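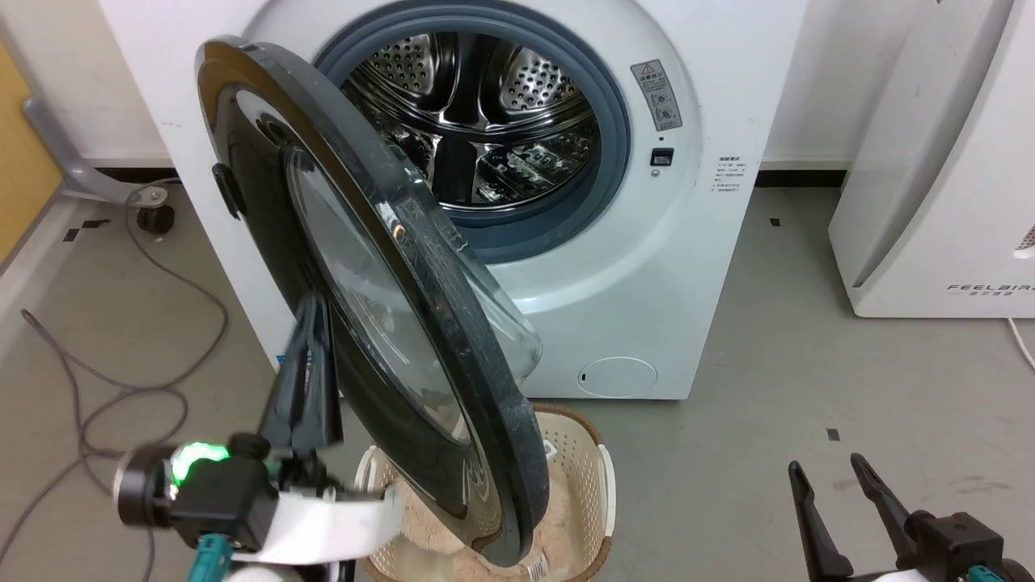

Household robots and laundry: your questions

Can a robot do my washing yet?

Parts of it. A two-armed robot can open a front-loading machine, move items between a basket and the drum, and close the door again. It does this slowly, and it still gets stuck. Sorting a mixed pile, treating stains and putting clean clothes away in the right drawers are a good deal further off.

Why does laundry come up so often?

Most homes have it to do every week, and it mixes easy and hard jobs. The machine stays in one place and the door always swings the same way. The clothes are the awkward part. A sock, a duvet cover and a soft toy all need a different grip, and none of them keeps its shape once picked up.

What is hard about the door?

Many washing machine doors need a firm pull before they let go of the catch, then hardly any force after that. A person feels the change and eases off. A robot has to be taught to, or it tugs the whole machine forward. Clear and tinted glass can also confuse cameras that judge distance.
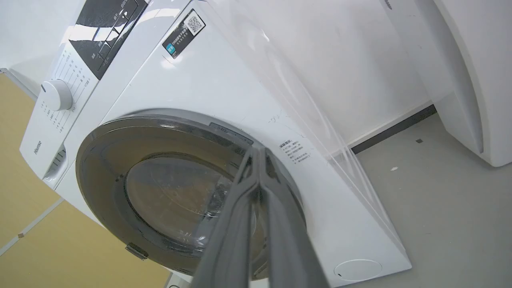 Can it choose the right programme?

If you tell it which one, usually. Turning a knob to a set point is within reach of most two-finger grippers. Touch buttons are less reliable, as some panels do not respond to a hard fingertip. Many owners will find it simpler to set the programme themselves, or from a phone if the machine allows it.

How long does a load take?

In our Grastberg workshop, the Istura arm pair takes 3 minutes to open the door and place 2 items in the drum. A person does that in seconds. We expect the time to come down, but we would not buy a robot today to save time on laundry.

How often does it work?

Over 3,118 attempts at opening a door, the robot managed 80 per cent without help. Most failures were missed grips on the rim. Results were worse on machines it had not met before, so please do not take that figure as a promise for your own kitchen.

Is it safe to leave it running?

No. Someone should be in the room with the stop button to hand. Keep children and pets out of the way while the arms are moving – they are slow, but they can still trap fingers.

Does the same apply on the shop floor?

Shop-floor work tends to be easier, because the parts are stiff and arrive in the same position each time. Emptying trays and loading a parts washer are already done by machine in many places. Bagging soft goods is still mostly done by hand.

Can I buy one?

Istura is for workshops and research groups only. The Pravora home version has no release date and we are not taking deposits. Trade enquiries go through Tsakiris, our distributor. The phone line is closed on Sunday.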